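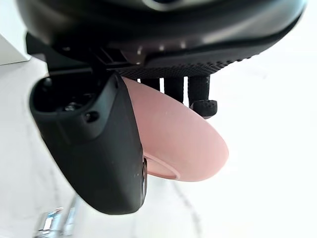
Filed under: Home Hacks > Collections & Clutter

Keeping a Houseful of Stand-Up Comedy in Good Shape

I have been buying comedy albums since I was old enough to hide them from my mother, and at some point the records turned into records plus tapes, then tapes plus DVDs, then a whole closet of ticket stubs, club flyers, signed headshots and festival programs. I love all of it! My hallway does not. So these are the things I do to keep the collection clean, flat, findable and out of the laundry basket, and most of them work just as well if your weakness is musicals or wrestling.

Cleaning the albums

Comedy records are funny creatures (sorry). A scratch you'd never hear under a guitar solo comes through loud and clear in the pause before a punchline, so I'm pickier about dust on these than I am on my music. Before every play I hold a carbon fiber brush very lightly on the spinning record for a couple of turns, then sweep it off toward the edge. Don't press. You're picking dust up, and if you press you just grind it in.

For the really grubby thrift store ones I do a wet clean. Distilled water, a tiny drop of plain unscented dish soap, and a soft microfiber cloth that has never met fabric softener. Go around with the grooves, never across them, and keep the label dry. I cut a circle out of an old plastic lid and hold it over the label while I work, and it does a pretty decent job. Then rinse with more distilled water on a second cloth and stand the record in a clean dish rack until it's completely dry. Tap water leaves minerals behind, which I learned on an album I really liked.

Please don't put them in the sleeve damp. I did that one December when company was coming and I was tidying in a panic, and the inner sleeve stuck to side two like wallpaper.

Sleeves with that basement smell

Air them first. Open the jacket up, stand it on its edge like a little tent in a dry room away from the sun, and leave it a day or two. If it still smells, put it in a lidded plastic tub with an open dish of baking soda at the other end. The baking soda should never touch the cardboard, it gets in the seams and you will be shaking it out forever. I give it a week, sometimes two, and change the baking soda halfway.

Anything with fuzzy mold goes in its own bag right away and doesn't come near the shelf. I'll wipe the record and put it in a new plain jacket, but I let the old cover go. It hurts every time.

Price stickers

A hair dryer on low, held well back and kept moving, for just a few seconds. Then peel from one corner as flat against the cover as you can, slowly. If there's shrink-wrap still on the jacket you can use a dab of cooking oil on a cotton swab for the leftover gum, but never on bare cardboard, because that grease spot is there for good. On bare cardboard I stop at the hair dryer, and if the sticker won't come I leave it alone. A lot of mine still wear the old orange label from Szűcs, the secondhand shop I used to haunt after work, and I've gotten fond of them.

Ticket stubs and why yours are going blank

If your stubs are the shiny thin kind, they're printed with heat, and heat and light will wipe them right off again. Mine from a festival trip were on the fridge for one summer and by the end I had a row of blank white strips with magnets on them. So:

Scan or photograph them the night you get home.

Never laminate. The hot rollers turn the whole thing black in one go.

Skip the tape, skip the glue stick, and skip the squishy vinyl pages (the ones that smell like a new shower curtain). Look for polypropylene pages marked acid free.

Write the date and the club on a slip of paper tucked in behind, in pencil.

Old paper stubs and flyers are much more forgiving. I flatten the curled ones between two sheets of plain printer paper under a stack of cookbooks. A week usually does it.

Signed photos and programs

Signatures fade faster than you'd think, especially felt tip. I rotate what's on the wall, so a framed headshot gets a few months in the hallway and then goes back in the dark. Keep them off the wall that gets afternoon sun and don't hang them in the bathroom, even if it's the funniest place for them. I had one above the towel rack and it went wavy.

When you frame, use a mat so the photo doesn't sit right against the glass. Photos can stick, and there's no good way to get them off at home. And spray your cleaner on the cloth, not on the glass, or it will run down behind the bottom edge of the frame and wick up into the mat.

Tapes

Store them upright, rewound, in their cases, away from speakers. Once a year I run each one I care about forward and back all the way through, which keeps the layers from sticking together. If you can see white dust or spots on the tape through the little window, don't play it! It'll get into your machine and then into every other tape you own.

And if you taped late-night sets off the TV years ago, copy those first. The store-bought specials can often be found again, but a five-minute set wedged between two weather reports probably can't.

Shelving it all

Records are heavy. My first bookcase, a Kodetis I bought flat-packed, bowed in the middle within a year, and I can't even blame it since it was meant for paperbacks. Now I keep records on the bottom shelves only, with a divider every foot or so, standing straight up and snug enough that they don't lean but loose enough that I can slide one out with two fingers. Leaning is what warps them. Stacking flat is worse.

DVDs and tapes go up higher, and paper goes in boxes in the bedroom closet, never the attic, never the basement floor. Anchor the shelf to the wall while it's empty. It's a ten-minute job then and a whole miserable evening later.

Writing it all down

I put this off forever, and then I bought the same live album for the third time. So one winter I sat on the floor with my laptop and a pot of coffee and made a plain spreadsheet: performer, title, format, year, shelf, condition, what I paid. It came to 702 records, and 1,533 pieces once I added the tapes, discs and paper. The whole lot had cost me $2,391, mostly a dollar or two at a time, and I'm glad I know that and even gladder I'm the only one in the house who opens that tab.

I file by performer's last name, and comedy teams go under whichever name comes first on the cover. Compilations get their own section at the end. I tried sorting by decade and couldn't find a thing.

Keep a copy of the list on your phone for yard sales. Mine's saved under Muvska, after a tabby we used to have, so it doesn't get mixed up with the grocery list.

Cheap bits and pieces I'd buy again

Poly outer sleeves, the thicker ones. A soft makeup brush for dusting the tops of jackets. Cotton gloves for photos, although clean dry hands are fine for nearly everything else. Index cards cut tall for dividers. A roll-around crate for the albums I'm playing this month, which keeps them off the couch (mine says Grokitz on the side and used to live in the garage).

Oh, and silica gel packets. I save them out of shoe boxes and toss a couple into each paper box, and swap them out when I change the clocks. Just keep them well away from the dog.

Want more tips like these in your inbox? Enter your email to join our newsletter. You can unsubscribe at any time.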